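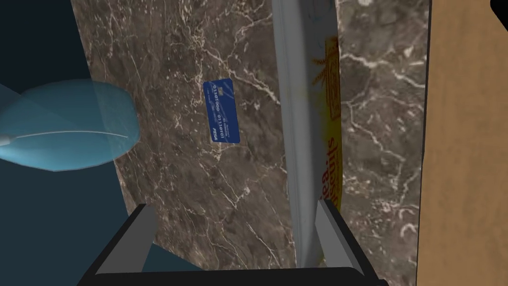
Ticket 2223 – Booking confirmations not reaching tenants
Status: Monitoring
Raised by: Effie Lamont, Maruvholm lettings desk
Assigned to: Marlina Wattimena, Edex support

3 comments

09:10 – Tenants who reserve the guest flat through Fito are charged correctly but receive no confirmation message. The desk has 17 complaints on record for June. Staff have been asked to confirm each stay by telephone.

10:25 – Mail queue inspected. Messages leave Fito and are then held by the Xenos relay with error 1852 (sender not recognised). No fault was found in the payment step.

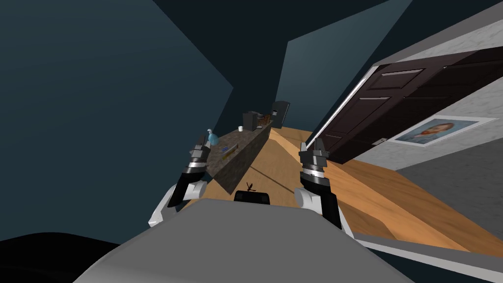 Guest flat, wooden floor and door.

11:40 – The sender address was changed when the desk moved to its new domain, but the relay list was not updated. The new address has been added and held messages released. Test booking made by the desk – confirmation received within a minute.

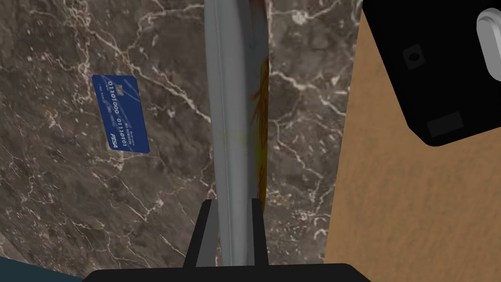 Blue card on the marble worktop.

14:05 – The desk asks that duplicates be withheld from tenants already telephoned. Request passed to Xenos. The ticket remains open pending their reply.

Shares: 0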